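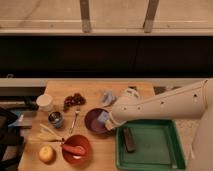

Purple bowl and green tray on the table

Skando Backup Box for small offices

The Skando Backup Box keeps a second copy of your office files in your own building, and a third copy in our server room in Flotstead. It is made for firms which have no IT person of their own. You connect it to the router, you choose the folders, and the first copy starts the same evening.

The box works with Windows and Mac computers, up to 100 users. Copies are made every night at the hour you select. If a file is deleted by mistake, any user with the right permission can bring it back from the web page of the box — a call to us is not necessary.

What is included
Backup Box with 3 drives
Network cable and power supply
Installation visit in Stastadthorpe and Flotstead
Telephone help on working days, 8.00 to 17.30

Price: £790 without VAT. Order number: 1327. The storage in Flotstead is paid monthly and depends on the amount of data, please ask us for an offer.
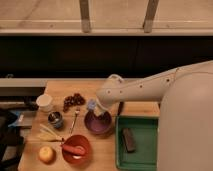
The arm above the purple bowl

Before you order, please check that there is a free port on your router and a dry place with some air for the box. Very old routers can make the first copy slow. In this case we recommend the Vestergaard switch, which we also have in stock.

Questions about installation are answered by Raed Sabbagh. For invoices and contracts please write to Ximena Figueroa. Delivery time is at present two weeks, and orders for October are already open.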